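13 April 2026
By R. Oyelaran

The Drive That Was Almost In

For most of January, the robot cell at Brorum was doing its job well. Old office computers came in, the arm opened their bays and exchanged the hard drives, and a person tested them at the end. The refurbishing company had processed 2,563 machines this way. Then the test station began to reject computers that had no defect the staff could find. The drive was in the bay, the caddy looked closed, and the computer did not see any disk.

In the end 77 computers came back. A few of them had already left the building, and one customer received the same computer twice with the same problem.

The work looks simple when a person does it. You push the caddy into the cage, you feel a small click, and you take your hand away. The arm must do this with a gripper that has no feeling for a click. It only knows how far it has moved and how strongly something is pushing back.

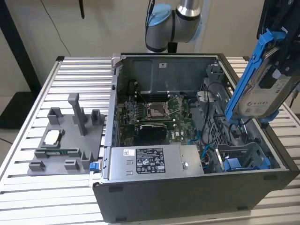 The gripper holds a hard drive in its blue caddy over the open tower.

The control program, which is called Allosex, used the force to decide when the work was finished. When the resistance passed a limit, the program concluded that the drive was seated, and the fingers opened. In a clean case with straight metal this was correct. But in some towers the caddy touched the cage a little too early, at the entrance of the rail, and the resistance there was almost as high as at the end. The caddy stopped 3 millimeters before the connector. From the outside it is very difficult to notice.

The engineers first suspected the drives, and after that the cables. They lost nearly two weeks with this. I was shown the notes from that period, and they are quite honest. One line says only "changed cables again, no difference."

What helped was to stop looking at the failed computers and to look at the records of the arm. The final position of the gripper was stored for every insertion, but it was not compared with anything. When the team put these numbers in one table, the bad insertions were easy to see.

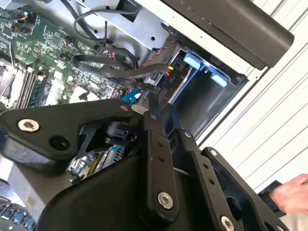
Close quarters: the gripper above the motherboard, with cables leading toward the drive bay.

A second matter came up during the same review, and in my opinion it is more serious. To free a caddy that was stuck, operators sometimes reached toward the gripper while the arm was paused. A paused arm is still under power. In the log of the cell, which is kept in a system named Pretix, there were 255 pauses without a reason written down. No injury was reported. The company has now changed the rule, and the drive power must be switched off before a hand goes near the fingers.

The program was also changed. It now requires both the force and the correct depth, and if one of them is missing, the arm pulls the caddy back and tries one more time. After the second failure it stops and calls a person.

The cell is slower than before, and the operators complain a little about the extra walk to the switch.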